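Tidying is still the hard one

Theophilus Sulemana
March 29, 2024

Whether a machine can do household chores yet depends on which chore is meant and who sets the pass mark. Floor cleaning was settled long ago because the task was reduced to coverage. The machine needs to know where it has been and where it has not, and it rarely has to pick anything up. Clearing a table looks like a smaller job and is much harder.

I spent most of February reading run logs from Nildale, a simulated test set in which an arm with a two-finger gripper is given a surface with things on it and told to clear it. The logs cover 2,531 attempts across 28 layouts. The headline success rate is respectable. I think it is the wrong number to look at.

A run is scored as a success if the named object ends up in the target area within the time limit. Nothing is deducted for pushing a neighbouring object. Nothing is deducted for a grasp that would have crushed the item, as the simulated cup does not deform. In a kitchen both of those would count as failures, and the person who owns the kitchen would count them first.
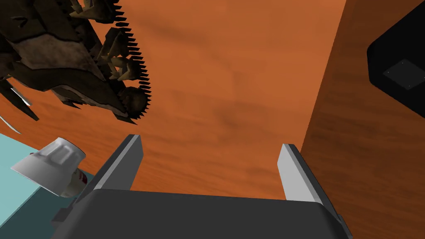
Simulated tabletop: paper cup on its side, spiky figure at upper left, gripper open.

Take the cup. Upright, it is an easy target for parallel fingers: close on the wall below the rim and lift. On its side, the choice of grasp depends on which way the mouth points, how much clearance there is beneath the body and what the fingers will meet on the way in. A real paper cup also rolls when touched off centre, and its wall gives way at a force well below what a heavier object needs.

The spiky figure is the opposite case. It has plenty to hold, but very little of it is flat. A planner that looks for two parallel faces will find several poor candidates among the spines and may pick one that slips. A person puts a hand around the body and lets the fingers settle where they can. Two rigid plates cannot do that, and better software will only partly make up for it.

The usual reply is that more training data will close the gap. I accept this for perception. Systems now locate a toppled cup with little trouble. I am less convinced for contact. Simulators approximate friction and mostly ignore the way thin card buckles, so additional runs teach the controller more about the approximation.

My view is that clearing a mixed table in an ordinary home is almost seven years away at a price a household would pay. Sorting known parts from a known tray on a shop floor is a different matter and is already practical, provided the parts are rigid and the layout is fixed.

I would ask the Nildale maintainers for two changes. Score disturbance of the other objects, and report peak grip force for every lift. The success rate will drop when they do.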